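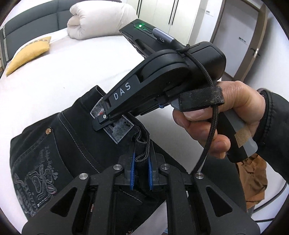 Black jeans on the bed, white sheet underneath.

Gereck Hanging Garment Steamer, nine months in

I bought the Gereck steamer in September after my old iron started leaving brown spots on collars. It cost me $36 on sale from Woltside, and I have used it most mornings since then. This review covers the handheld model with the removable tank. There is also a floor model with a pole, which I have not tried.

Setup

The box holds the steamer, a clip-on fabric brush, a heat glove and a small booklet. You fill the tank at the sink, push it in until it clicks, and hold the switch until the light goes from red to green. It is ready before I have finished brushing my teeth. The tank fits one shirt and one pair of pants comfortably. A long dress will need a refill partway through.

Shirts and dresses

Cotton shirts come out good but not crisp. If you need a sharp crease in a sleeve, keep your iron. Rayon and polyester are where it does best. A blouse that had been in a suitcase for two days was ready to wear after one pass on each side. Linen takes patience. I go over it twice from the inside and once from the outside, and it still looks like linen.

Jeans and heavier fabric

The booklet says you can steam denim. You can, but the waistband and the hems are slow work. The fabric is doubled there and the steam doesn't get through well from one side. I get better results with the pants lying on a bed or a table with a towel under them, brush clipped on, pressing lightly. Hold the head close to level when you do this. Tip it too far forward and it spits water. On black denim the drops leave marks that fade once the fabric dries, but that can take a while if you are trying to leave the house.

For comparison, I borrowed a Hoani steamer for a week. It handled waistbands better and never spat, but it is heavier and my wrist was sore by the third pair of pants.

Curtains

I did two sets of living room curtains while they were hanging. This was the easiest job of all and saved me taking them down. Bring a step stool and keep the cord in front of you.

Cleaning

I have hard water, and by January the steam was coming out weak on one side. The booklet suggests a vinegar rinse. I ran one full tank of half vinegar and half water outdoors, followed by two tanks of plain water. That fixed it. I now use filtered water and have not had to repeat it.

What I don't like

The cord is too short. The heat glove is thin and too small for my hand. The tank has a rubber plug that is hard to open with wet fingers, and spare plugs are not sold separately. The switch has no lock, so your thumb gets tired on a long job.

Would I buy it again

At the sale price, yes. At full price I would look at the Hoani first, mainly if you wear a lot of denim or canvas. For shirts, blouses and travel, the Gereck does the job.

Rating: 4 out of 5

600 shares | 36 comments

Related reviews
Guvovell Folding Drying Rack
Woltside Velvet Hangers
Best Lint Brushes for Dark Clothes
Three Ironing Board Covers Compared

Contact | Copyright May 2026 | Back to top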